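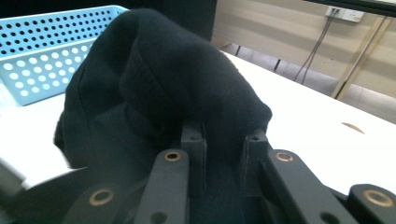
Miércoles 27 de agosto

Cambio de armario, capítulo uno. Ya sé que todavía hace un calor horrible y que sacar lana en agosto es de locos, pero es que en junio lo guardé todo deprisa y corriendo y llevaba el verano entero con el remordimiento (bueno, entero no, a ratos).

Total, que esta mañana he vaciado las bolsas encima de la mesa blanca, que es el único sitio de casa donde se puede doblar ropa sin agacharse. ¡Y mi espalda lo agradece! Antes lo hacía en la cama y acababa tumbada encima de los jerséis a los 15 minutos.

El azul marino oscuro me trae de cabeza. Es de punto, de los gorditos, y no hay manera de que se quede plano. Lo doblas, te giras a por otro y ya se ha hecho una bola. Lo compré en Foller hace dos inviernos por 40 euros y me lo he puesto tanto que debería tener su propio cajón.

Mi método, por si a alguien le sirve: lo pongo boca abajo, mangas hacia dentro, los lados al centro y luego en tres partes desde el bajo. Gijs dice que él los enrolla y que le caben el doble. Lo probé con 4 y me quedó el cajón como una bandeja de canelones, así que vuelvo a lo mío.

Lo que sí he cambiado son las perchas. Los jerséis de punto, a la percha nunca más, que se me quedaron unos picos en los hombros que ni planchando. Ahora van todos doblados, los gordos abajo y los finitos arriba, con unas bolsitas de lavanda que compré en Stindville y que huelen de maravilla.

Me falta el montón de dudosos: una rebeca mostaza que pica, un cuello vuelto que encogió y una sudadera gris de cuando estudiaba. La rebeca se va. La sudadera ya veremos, que le tengo cariño y para estar por casa me hace servicio.

Mañana toca el cajón de los calcetines, ¡deseadme suerte!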